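4.2 Aufstellen und erste Inbetriebnahme des Raumentfeuchters Fullance

Sie haben das Gerät ausgepackt und die Folie vermutlich schon weggeworfen. Schade, unter der Folie klebte der Beutel mit den Füßen. Holen Sie ihn zurück und beginnen Sie mit Schritt 1.

1. Gerät aufrecht hinstellen und bis zum nächsten Morgen stehen lassen. Der Kompressor wurde im Lieferwagen vermutlich in jeder denkbaren Lage befördert und möchte sich sammeln.
2. Füße eindrehen, bis sie nicht mehr wackeln. Danach wackelt nur noch das Gerät; das regeln Sie mit der Kontermutter.
3. Zur Wand 200 mm Abstand halten. Vorhänge gelten als Wand, auch wenn sie sich nicht so benehmen.
4. Wassertank einschieben, bis er hörbar einrastet. Er fasst 3 Liter.
5. Netzstecker einstecken, Zielfeuchte wählen, Tür schließen.

Hinweis: Auf Teppichboden gehört die mitgelieferte Bodenplatte unter das Gerät. Sie sieht aus wie ein Stück Verpackung und wird auch gern so entsorgt.

Vorsicht: Den Ablaufschlauch nie bergauf verlegen. Wasser liest keine Anleitungen, hält sich aber an diese Regel.

4.3 Filter

Nach 1.000 Betriebsstunden leuchtet die Filteranzeige. Filter herausziehen, absaugen, wieder einsetzen und die Taste drei Sekunden halten. Bei 3.000 Stunden ist ein neuer fällig; Absaugen beeindruckt die Anzeige dann nicht mehr.

Technikraum in Dramthorpe

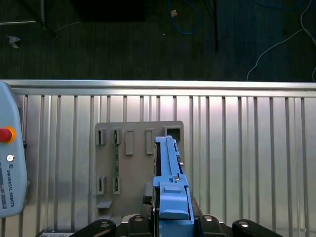
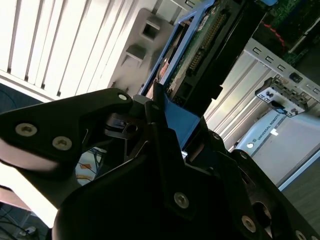
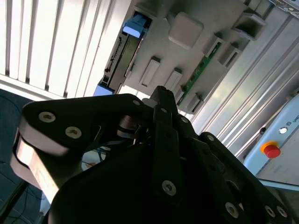 Sheila Parsons wendet zu Schritt 1 ein, man könne den Kompressor doch schon nach dem Mittagessen starten, ihrer in Gindumdale habe das klaglos mitgemacht. Das Wackeln sei bei ihr übrigens erst verschwunden, als sie die Kontermutter von unten angezogen habe, und der Beutel mit den Füßen liege bis heute im Altpapier.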